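In Praise of the Small Container

Every January I read the same advice: buy a matching set. Twelve clear boxes, all one size, lids that click, a label on each. I followed it once, in August, with a Görtz set that cost more than the things I put in it, and by the end of the month I couldn't find a single paper clip without opening four lids. So let me make the case for the opposite, because I have become very fond of the opposite. A row of odd little containers, no two alike, no lids, standing along the back of the table where you work!

I love this arrangement more than I can justify. A blue bowl is where the washers go. You don't read it, you don't think about it, your hand just goes left to the blue thing. A label needs your eyes and a second of your attention. Color and shape need almost nothing, and when you are halfway through a fiddly job (rewiring a lamp, say, or sorting out which screws came from which hinge) almost nothing is what you have to spare.

The open top matters just as much. I know, I know, dust. But a lid is a tiny door, and every tiny door is a reason to leave the screw on the table "for now." Mine used to stay there for weeks. With an open bowl in reach the screw goes home before I've even decided to put it away. I wipe the bowls out when they need it, and it takes a minute.

And the back of the table is the right place. People put their bowls at the side, or in a drawer, or on a shelf they have to stand up for. Along the back they form a sort of low wall, and everything in front of it is yours to work on. The middle stays free for the one job you're doing. I have a cheap Skudard desk that is nothing special, scratched all over, and since I lined things up along its far edge it feels twice as big.

A friend with a very orderly house told me this only works if you own very little. I disagree! I have a jar that must hold 1000 beads and another with nearly every button my family ever lost. They live on the shelf, and I tip out what I need for the evening. The row is for whatever is in play today, and tomorrow it can hold something else.

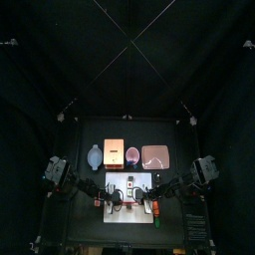 Mixing bowls and boxes helps too. Round ones are lovely for anything you pinch up with your fingers, since small parts slide down to the middle and wait for you. A shallow tray is better for things you want to spread out and look over. A taller box takes the awkward long stuff. My own favorite is a Zorka sugar bowl that lost its lid years ago, and next to it sits a dish from the Medimley thrift shop that cost me 15 cents and has never once let me down.

Pick see-through colors if you can find them. You get the signal of the color and can still tell when a bowl is getting low, and they look so cheerful when the lamp is on. Set the darkest one closest to the light.

I still have the Görtz boxes, by the way. The lids are in a bag in the closet. The boxes I've been handing out one at a time, and two of them have ended up back on my table, holding pencils and tape.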